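**Castora hand-held gripper – for kitchens that want a robot to learn from the people already cooking there**

The Castora is a two-finger gripper you hold like a tool. A cook picks it up and does a job the usual way – opening the cooker, adding the grains – and the motion is recorded for the robot arm to learn. No code, and no engineer standing at the counter!

We first put it to work in August at Nollent, a canteen kitchen that serves 165 lunches a day. Liv Ekström runs the early shift there and had the hang of it in some 33 minutes. What we love is who does the teaching now: the cooks decide which chores go to the arm (rice and beans went first) and which ones stay with them. Szabolcs Csonka kept the seasoning, no discussion.

**In the box**

- 2 grippers, left- and right-handed
- 2 spare sets of finger pads
- Charging dock and wrist strap

**Good to know**

Keep the markers on the fingers clean, and wipe the pads after every session. Steam is fine in short bursts. Very small hands may want the narrow grip, sold separately.
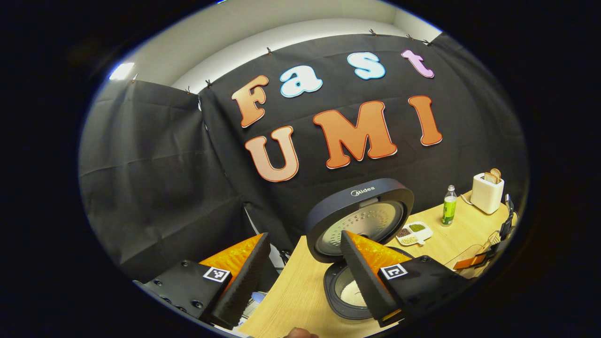

*Gripper at the rice cooker, with beans and grains set out in a divided dish.*

Training days are run by Tímea Szénási, at your site or ours. Bring the people who do the cooking – they ask the best questions.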